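Chapter 8
When the Kitchen Gets a New Pair of Hands

In this chapter you will read about:
What changes in a job when part of it is handed to a machine
How a workday is split into tasks, and who does the splitting
Why practice in simulation comes before practice on the floor
What workers ask for when automation arrives, and what they get

Most of us, when we picture automation, picture a car plant: long lines, big arms, sparks, a fence. That picture is old, and it is still a fair one for a good many factories, but it leaves out the places where most people spend their working hours. It leaves out the hospital laundry, the hotel pantry, the back room of the pharmacy, and the kitchen that feeds a whole office building by noon. This chapter is set in that last place, and we hope you will feel at home there by the end of it, even if you have never peeled a potato for pay.

Closeck is a catering kitchen in the town of Clundow. It cooks for schools, for two clinics, and for anyone in town who needs sandwiches in a hurry. When our story begins it had 16 people on the day shift, and a good number of them had been there long enough to remember the old stoves (and to miss them, a little). The work started early. Somebody put out the bowls and dishes, somebody brought up the bread and the fruit, somebody cleared the counters between one order and the next, and then it all began again. If you asked the crew what they did for a living they would say they cooked, but if you followed them through a morning you would see a great deal of fetching, setting down, moving over, and putting away.

In October the owners signed an agreement with a firm called Datis to see whether a robot arm could take over some of that fetching and setting down. They told the crew at the end of a shift, with everyone tired and still in aprons, and it did not go very well. People wanted to know whose hours would be cut. They also wanted to know who would be blamed when something got dropped, and that second question turned out to be the harder one to answer. We will come back to it in Section 8.3, where you will find the written rules the crew and the owners finally agreed on.

What happened next is the part we would like you to pay close attention to. Before any machine was bolted down, the crew and the Datis engineers sat together over 12 long afternoons and wrote out the work as a list of tasks. Setting a bowl near the front of the counter was one task. Moving a loaf out of the way was another. The cooks were surprised at how much they knew without ever having said it aloud: how a full dish wants to be held, which things can be nudged and which have to be lifted, when it is better to leave something where it is and work around it. The engineers, for their part, were surprised at how long the list grew. A job title is a short thing, and the job underneath it can be very long indeed!

The tasks were then tried out in a simulated kitchen, where a mistake costs only a little time. A few of the cooks came to watch these trials and stayed to argue, kindly for the most part, about where things ought to go.

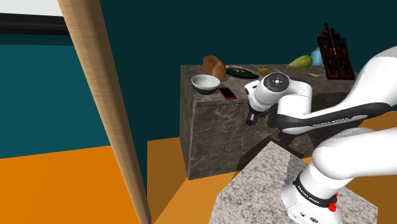 Who should decide which tasks are given to the robot?
The people who do the tasks now should have a real part in the decision, along with the managers who pay for the change and the engineers who have to make it work. At Closeck, the crew marked 13 tasks they were glad to give up and several they wanted to keep, tasting and plating among them.

Keep that answer in mind as you read Section 8.1, and see whether you still agree with it once you have met the night shift at the Figueroa bakery, where the choice was made in a very different way. You may want to have a notebook handy. Before you turn the page, write down the job you know best, your own or a relative's, and list as many of its tasks as you can, even the ones that seem too small to mention. You will be using the list again in the exercises.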